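Lane Four

I used to be fast. Not Trellen fast, not get-your-picture-in-the-airport fast, but fast enough that my high school painted my 300 hurdles time on the gym wall, and it stayed up there for years until they needed the space for a vending machine.

So when the rec league in Zunen announced an all-comers meet for a Sunday in April, I signed up for the hurdles before I'd even put my coffee down. Then I kept scrolling and signed up for the 100 too, and the long jump, because each extra event was only ten bucks more and I love a bargain.

My sister thought this was hilarious. She drove over that night with a foam roller and a bag of frozen peas and set them on my kitchen counter like a get-well basket.

"When did you last jump over something?" she asked.

"The baby gate," I said. "Yesterday."

"And how'd that go?"

I didn't see how that was relevant.

I trained for a month. I want credit for that! I went down to the track behind the middle school every morning at six, when it was just me and an old guy in a Drernine Harriers sweatshirt who walked backward around lane one. He never said hello. He'd watch me come off a hurdle with my trail leg dragging like a wet towel, and he'd make a little sound, sort of a "hm," and keep walking backward. By the second week I was running for that man's approval and nobody else's. By the third week I got a "hm" that went up at the end, and I floated home.

Meet day was cold, the kind of cold where you keep your sweats on until the starter gives you a look. There was a headwind on the homestretch strong enough to knock over two hurdles before anybody had run at them. A kid went out and stood them back up, and they fell over again, and he just sat down on the infield and waited.

The 100 was over before I had any opinions about it. I got seventh out of eight, and I was thrilled, because the eighth person was a college girl who'd pulled up with a cramp, and I passed her fair and square.

Long jump went worse. I fouled the first one and fouled the second one, and on my third I was so scared of the board that I took off a good yard behind it and landed more or less on my face. But it counted. They raked out my dent and read a number off the tape, and a lady with a clipboard wrote it down, and I walked back up the runway with sand in my teeth feeling like an athlete.

Then the hurdles. I drew lane four, and in lane five was a woman in real spikes and one of those shiny Stöcker warm-up jackets, bouncing on her toes. She was 80 if she was a day. I smiled at her the way you smile at somebody's grandma.

"You a lefty or a righty?" she asked me.

"What?"

"Your lead leg, honey."

"Oh. Whichever one gets there."

She nodded like that was very sad, and took off her jacket.

They let her have the lower hurdles, I should say that. It was in the rules. She still had to run the same distance as me, though, and at the second hurdle she was right there, and at the fourth hurdle she was still right there, breathing through her nose as if she were reading a magazine. I could hear her feet. Tick tick tick, hup. Tick tick tick, hup. Mine went more like clomp, clomp, stutter, clomp, oh no, jump.

We came around the bend and the wind hit us. I've never worked that hard at anything, and I've had two kids. I clipped number six, I hugged number seven, and somewhere in there I quit thinking about the gym wall and the vending machine and just wanted to stay next to those feet. I leaned at the line so hard I kept going and ended up on my hands and knees in lane two.

A pair of shoes stopped in front of me. They were old gray walking shoes, and they were pointing the wrong way.

I looked up. It was him, same sweatshirt, looking back at me over his shoulder with a stopwatch in his hand.

"Who got it?" I said.

"My wife did," he said. "By a hair." Then he took a step backward and studied my skinned-up knees for a while. "Hm," he said. "You're leading with the wrong leg. Six o'clock tomorrow?"
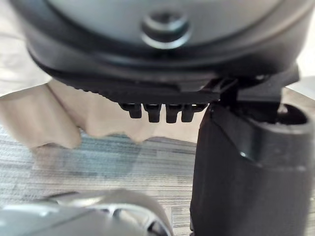
I told him I'd be there, and then I went to find my sister and ask if she still had those peas.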